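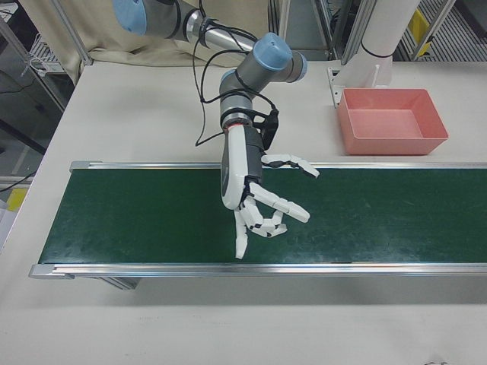 A robotic hand over a green conveyor belt.

Search this site Go

The Small Colonies in Box C

A yeast collection can lose its mitochondria one tube at a time. At Gatlow, an audit of the freezer showed where the losses had come from.

Last updated: February

The strain that started the audit was a leucine auxotroph with a tagged vacuolar protein, and it had been requested by a group at Prernau for a membrane trafficking study. The group streaked it on rich medium with glucose, picked a colony, grew an overnight culture and found that the culture stopped at less than half the expected density. They repeated it from the original tube with the same result. On plates the colonies were small, even in outline and slow to appear.

Raymonde Ross, who manages the strain collection at Gatlow, asked them to restreak on a plate with glycerol as the only carbon source. Nothing grew. The strain could ferment glucose but could not respire, and was therefore a petite.

Petites are among the oldest known mutants in baker's yeast. The cell can live without working mitochondrial DNA as long as it has a sugar it can ferment. Large deletions in the mitochondrial genome, or loss of the whole molecule, leave a cell that divides more slowly on glucose and forms a smaller colony once the sugar runs short. A normal colony goes on growing by burning the ethanol it has already made. A petite colony stops there.

The change happens often. Many common laboratory strains throw off petites at a rate of one percent or more, depending on background, temperature and the age of the culture. A technician who picks one colony from a streak plate to make a permanent stock is sampling from that mixture. If the colony picked is a petite, every tube made from it will be petite, and the change cannot be undone by later growth. A cell that has lost the mitochondrial genome has no copy from which to restore it.

A gap in the paperwork

The Gatlow collection holds 865 strains, most of them haploids in two related backgrounds. Records for each include parent, mating type, markers, plasmid if any, freezer position and the initials of the depositor. Mating type and markers were tested when a strain came in. Respiration was not.

The omission has a simple history. The intake form was written when nearly all deposits came from one laboratory, and that laboratory kept its working plates on glycerol medium as a matter of habit. Petites were removed before anything reached the freezer. When outside deposits began, the form stayed the same, although the new depositors worked mainly on glucose.

Ross pulled 300 strains for a first pass, choosing them by box so that each freezer rack was represented. Each tube was scraped while frozen, and the scraping was spread as a patch on rich glucose medium. After growth the patches were copied by velvet onto glycerol plates and incubated at the usual temperature. Patches were scored as growing, not growing, or growing in spots.

The third class needed the most work. A spotted patch means that the stock is mixed: some cells respire and some do not. The strain can usually be rescued by streaking from the patch onto glycerol and making a new stock from a single respiring colony. Ross wrote a separate instruction for these, with the old tube kept until the new one had been checked for every marker on the card.

The first pass found 13 strains with no growth on glycerol at all. Of these, most sat in a single box, labeled C, which had been filled over a short period from one depositor.

Sorting the causes

A strain that fails on glycerol is not always a strain that has lost mitochondrial DNA. Several hundred nuclear genes are needed for respiration, and a deletion in any of them gives much the same result on the plate. If the deletion is the purpose of the strain, there is nothing to repair.

Vernon Penner, a geneticist who works on mitochondrial inheritance, set up the crosses. The logic is standard. Each suspect haploid is mated to a tester of the opposite mating type that has normal nuclear genes and no mitochondrial DNA. If the resulting diploid grows on glycerol, the suspect must have supplied an intact mitochondrial genome, and its fault is in the nucleus and recessive. If the diploid fails, the suspect brought no working mitochondrial DNA of its own.

"The cross answers one question," Penner said. "It does not say the nuclear genes are fine. Plenty of nuclear mutants lose the mitochondrial DNA as a second step, and then you have both problems in one cell."

For that reason a second cross was run against a tester with a full mitochondrial genome. A diploid that respires in this cross shows that any nuclear fault is recessive. The diploid can then be sporulated. If all four spores of each tetrad grow on glycerol, there is no separate nuclear mutation to account for, and a spore with the right markers can replace the lost stock. If growth splits two and two, a single nuclear gene is involved.

Two of the strains came out as nuclear mutants whose cards already listed a gene required for respiration. They were marked as expected and returned to their places. The rest had lost mitochondrial function without any such reason.

The notebook for box C

The depositor's records survived as a set of notebooks, known at Gatlow by the name of the project, Caron. The pages for box C describe transformations by the lithium acetate method, selection on dropout plates, and one restreak before freezing. None of this is unusual. The entry that drew attention was a line noting that small colonies had been preferred "to avoid doubles," meaning two transformants that had landed close together and merged.

The habit is sensible where colonies are crowded. In a background that produces petites at a high rate it is also a selection for petites. Heat shock during transformation may add to the effect, although Penner regards the evidence for that as weak in this case. He plated the untransformed parent, scored 400 colonies, and found a petite rate high enough to explain the box without it.

He used an overlay to score them. Soft agar containing tetrazolium is poured over the colonies; respiring cells reduce the dye and turn red, while petites stay white. In strains that carry an adenine mutation and form red colonies, the overlay is hard to read, but it is also less needed, as petites in that background lose the red pigment and show up white or cream on ordinary plates. Depositors sometimes report these as revertants. A patch on medium without adenine settles the matter, because a revertant will grow there and a petite will not.

What changed at intake

The revised form, called Fokine after the database that stores it, has one new required field. Every incoming strain is patched on glycerol before freezing, and the result is entered as positive, negative or mixed. A negative result does not block the deposit. It sends a query to the depositor, who must state whether the defect is intended.

The freezing protocol changed as well. Stocks are now made from a patch grown on glycerol medium where the genotype allows it, then transferred once to rich glucose medium for bulk. Cells go into the tube with glycerol as the cold protectant. New staff often ask whether the glycerol in the tube will select against petites. It does not. The cells are frozen and are not growing, so whatever mixture goes in is close to what comes out.

Ross also recommends that users stop treating a single colony as the default starting point for strains they have just received. For most purposes a patch from the frozen stock, tested on glycerol alongside the markers, takes no more plates and gives an earlier warning. Where a single colony is needed, two or three should be picked and compared.

The group at Prernau received a replacement made by backcross. It matched the original card at every marker, and the tagged protein was the expected size on a blot. Their earlier growth curves were discarded. The microscopy from the same period was kept, with a note of the stock used, until it could be repeated in the new strain.

The remaining boxes are being tested rack by rack, with box C's neighbors first.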